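Fog Keeps the Ridge Road Slow, but the Overlook Fills Up Anyway

I left the house at 5 in the morning thinking I'd have the Vandari overlook to myself, and I was wrong by a lot. The lot was already half full when I pulled in, people were sitting on their tailgates in blankets, and somebody had a camp stove going and was kind enough to hand me a cup of coffee before I'd even found my hat.

What everyone came for was the fog. If you live down in Hesto you've had a gray week of it, I know, and you're sick of it (so is my laundry). But get up above it and it's a different world! It was lying in the valley as flat as a lake, with just the top of the Ralar water tower sticking out, and when the sun got over the far hills the whole thing went pink and then a kind of orange. There was a cheer. A few people clapped, which I've never heard anyone do for weather before.

July fog this thick doesn't come around often up here. We usually get a thin layer that burns off before breakfast, and by noon you're looking for shade. This week it hung in until lunchtime on most days, and the high in town one afternoon was cooler than what I remember from the spring parade. My tomatoes aren't happy. The creek smells wonderful, though.

Getting there is the hard part. The ridge road was down to one lane at the Matsuda Creek bridge, where a rock slide took out part of the shoulder, and cars were being waved through in turns by a flagger with a very bright flashlight. I sat there for 8 minutes going up and a good bit longer coming down. Past the bridge the fog was so heavy that I drove with my window open so I could hear anyone coming the other way – probably not a great system, but it made me feel better. Two cars had slid into the ditch near the second hairpin. The drivers were both out and walking around, and a tow truck passed me on its way up.

Remo Amato has run the little store at the turnoff for as long as I've been driving past it, and he told me he'd sold out of breakfast rolls before seven, two mornings in a row. He keeps a tally of cars on a pad by the register. By closing time the day before, he'd marked down 796, and the pad for the day I stopped in ended up at 910, according to the note he taped in the window.

"I haven't seen it like this without snow on the ground," he said. He was out of ice too, and batteries, and he was down to one flavor of gum. I bought the gum.

Parking is the other headache. The overlook lot is small, and once it's full people start leaving their cars along the road, on both sides, with their doors swinging open into the lane. The county had put out cones by the time I left, and a deputy was asking folks to move along. He was polite about it. If you do get sent on, the picnic ground below the Vandari turn has plenty of space and almost as good a view, plus restrooms, and the walk back up is pretty easy if you stick to the gravel path. Bring a jacket. I saw a whole family in shorts and flip-flops and their teeth were chattering.

The bridge is supposed to stay at one lane through the end of the week while a crew hauls off the loose rock, and trucks and trailers are being sent around by way of Ralar. That adds a fair amount of driving, so if you're towing anything, maybe save the trip for another time. The forecast I heard on the way home called for more of the same overnight, then wind from the west, and wind usually clears the valley out in a hurry.

I'm going up again tomorrow, earlier this time, with my own coffee and a folding chair. The store opens at six, and Remo says he's doubled his order of rolls.
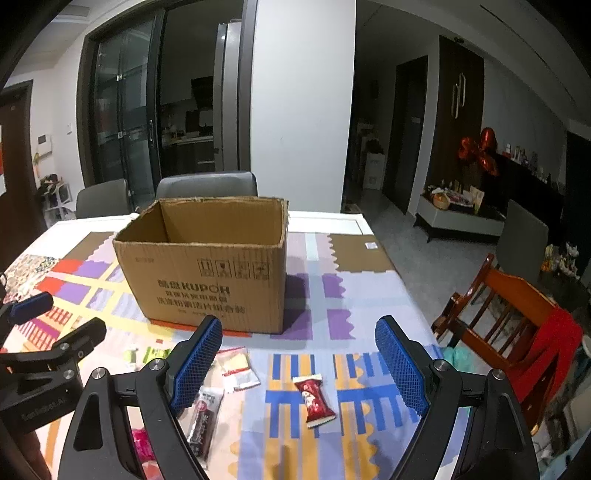
A cardboard box on the dining table, with "KUPOH" printed on the front.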